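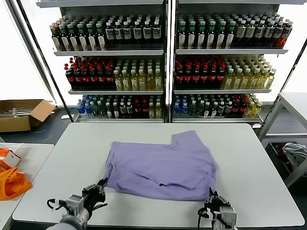
The lavender one, on the white table by the drinks shelves.

I have been going through T-shirts since March, when I got down to the last of the boxes from the Silville house. A good many are purple or close to it. My aunt Ayala bought them that way and passed them on to me, and I never had much say in it.

My old way of folding was in half, sleeves in, then in half again. It works until you pull one from the middle of the stack. Now I fold the sides toward the back first, smooth the sleeves down over them, and bring the hem up to the collar last. The sleeves are where I still lose time. If one sticks out past the edge, the whole pile leans — I open it up and start again.

Soft cotton is harder than the stiff kind. It slides on a smooth tabletop, and the hem goes wavy when you lift it. Holding both bottom corners down while you flatten the middle helps some. I iron almost nothing, so whatever creases are in there stay in there.

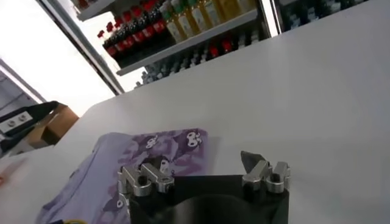

Malcolm Bellamy wrote in to say that he gave up on folding and rolls everything, even sweatshirts, and that he gets 4 more shirts in a drawer that way. He also thinks prints hold up better rolled, with no hard line across them.

I tried rolling for a week. The shirts fit fine, but mine came undone every time the drawer was opened, and I like being able to lay them flat on a shelf. I may roll the gym shirts and leave the rest folded. The Emimside boxes are next, and those are mostly towels.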